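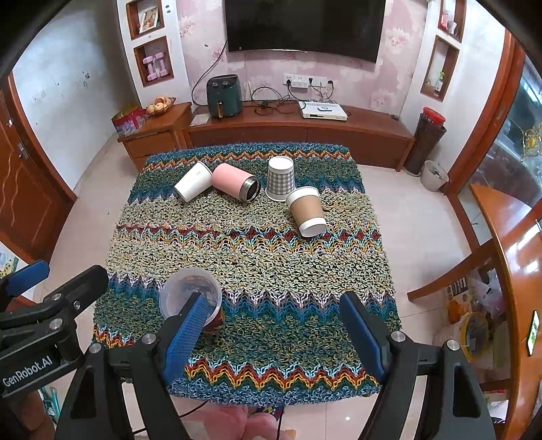

Re: [coleta-lista] Copos deitados: o que conta como episódio válido

De: equipe de anotação, Sendska
Para: coleta-lista
Assunto: Re: Copos deitados: o que conta como episódio válido

Olá a todos,

Respondo por partes à mensagem que veio de Cerer, porque três das perguntas já tinham chegado por fora da lista e é melhor que fiquem registradas aqui.

> Terminamos a primeira rodada da tarefa "desvirar copos" nas casas.
> São 244 episódios enviados. O painel mostra 200 aceitos e o
> restante em revisão. Não entendemos o critério da revisão.

O restante caiu em revisão por um motivo só: o episódio começa com os dedos já fechados no copo. O modelo precisa ver a aproximação. Comecem a gravar com a garra aberta e longe do objeto, e só então avancem. Não é preciso regravar tudo. Quem revisa vai cortar o que der para aproveitar e devolver a lista do que falta.

> Sobre os copos: o roteiro pede "copos variados", mas em algumas
> casas só há um tipo. Podemos levar os nossos?

Podem. O conjunto que está funcionando melhor mistura copo de plástico transparente, copo de papel, copo térmico com borda de inox e algum copo liso com logotipo pequeno. O transparente é o mais importante dos quatro. Na versão treinada com os dados de Potgieter, a política errava a borda do plástico transparente muito mais do que a dos outros, e o erro piorava com toalha estampada por baixo. Por isso não tirem a toalha da mesa. Listras, crochê, xadrez, tudo serve. Mesa lisa nós já temos bastante.

> Um dos copos tinha resto de café no fundo. Lavamos antes ou
> deixamos?

Deixem, se for pouco e não escorrer quando o copo é levantado. Copo usado é o que a garra vai encontrar depois. Se houver líquido suficiente para derramar na toalha, esvaziem primeiro.

> A posição inicial é livre? Os coletores estão deixando todos os
> copos deitados para o mesmo lado.

É livre e deve mudar a cada episódio. Alguns com a boca voltada para o operador, outros com a base, outros de lado, e de vez em quando um copo de boca para baixo no meio dos deitados. O que chegou até agora tem boca para a esquerda demais. A ordem em que os copos são pegos também deve variar. Se o operador sempre começa pelo mais próximo, o modelo aprende isso e para de olhar para o resto da mesa.

> Quando um dedo toca o copo e o outro ainda não, e o copo rola,
> o episódio é descartado?

Não. Contato com um dedo só acontece o tempo todo com copo deitado, e queremos esses exemplos. Continuem até conseguir ou até 2 tentativas sem sucesso no mesmo copo. Depois disso, encerrem e marquem "falha" no aplicativo. As falhas vão para um conjunto separado e são usadas. O que não serve é ajeitar o copo com a mão livre no meio da gravação. A mão livre fica fora da mesa.

> O fundo da sala importa? Há casas com bastante coisa em volta.

Não arrumem a sala. Móveis, sacolas, televisão na parede, eletrodomésticos em cima do rack, tudo isso pode ficar onde está. Só peçam ao morador que retire documentos com nome e retratos de família que fiquem à vista da mesa. A televisão deve estar desligada, porque a imagem em movimento na tela atrapalhou a estimativa de trajetória em um lote inteiro de Mestard e ninguém quer repetir aquilo.

Mais duas coisas que não estavam na mensagem:

O cabo. Em vários episódios ele arrasta na borda da mesa e puxa a toalha. Passem o cabo por baixo do antebraço e deixem folga até o chão. Se a toalha se mover sozinha, parem e recomecem.

Os dedos. Limpem a superfície texturizada a cada 50 episódios com pano úmido, sem álcool. Com resíduo de açúcar ou café ela gruda no plástico fino e o copo não solta na hora certa. Se a textura estiver gasta na ponta, avisem antes de continuar, que mandamos outro par.

A próxima rodada fica aberta até o fim de dezembro. O roteiro novo, com as regras de posição inicial, vai para a pasta compartilhada com o mesmo nome do anterior. Apaguem a cópia antiga dos celulares dos coletores.

Dúvidas sobre o envio dos arquivos, por favor em outra conversa, para esta ficar só com as regras da tarefa.

Equipe de anotação
Sendska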